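Slow Leak in the Grip: A Talk With the Test Lead at Lauritsen

The fault first showed up as dropped bowls. Lauritsen's handling group in Skusville had been running two-finger grippers on household items through the winter, and in March the drop rate on thin-walled plastic climbed without any change to the program.

"We looked at the software first, as everyone does," the test lead said. "The log said the fingers had closed to the commanded width. They had. The width was right and the force was wrong."

The group tests on rims because a rim is a bad place to hold anything. It flexes, it is curved in two directions, and the pad touches it along a narrow line. A box or a bag will tolerate a loss of grip force that a rim won't.

"With a bowl you find out early. The wall bends in a little, the pad rolls, and then the load is on the edge of the pad. If the pad has gone hard, that's the end of it."

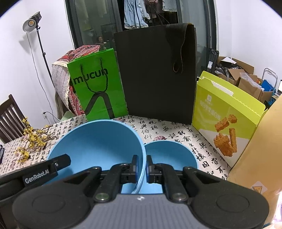 Hardened pads were half of the answer. The rubber on the failed units had been wiped down between runs with a solvent cleaner that the supplier, Grondstead, did not list as safe for it. After 800 cycles the surface had a glaze that could be felt with a fingernail. New pads from the same batch, cleaned with water, held at 1,000 cycles with no measurable change.

The other half was mechanical. The set screw on the finger linkage had backed out on 3 of the 6 units in the test. A loose screw lets the fingers spread slightly under load while the position sensor, mounted on the drive side, keeps reporting the closed value.

"So the controller is happy. It has no reason not to be. The sensor sits upstream of the slack."

Asked whether this counted as a safety matter, the test lead was careful. A falling plastic bowl hurts no one. The same linkage is used on a version that carries glass and filled containers, and that version was pulled from use the day the screws were found. It has not gone back.

"I would have preferred to catch it at inspection. The check sheet said 'fingers secure,' and people pushed on the fingers with the power on. With the power on they feel secure. You have to do it with the drive off and a gauge on the tip."

The check sheet now calls for the gauge, and the screws go in with thread locker and a paint mark across the head. Lenico, which makes the linkage, has been sent the failed parts and has proposed a pin in place of the screw. Samples are due but had not arrived when we spoke.

Moving the sensor to the finger side is a longer job. It means a new cable path through the housing, and the test lead would not give a date for it. Until then, pads are swapped at 800 cycles and the drops are still logged by hand.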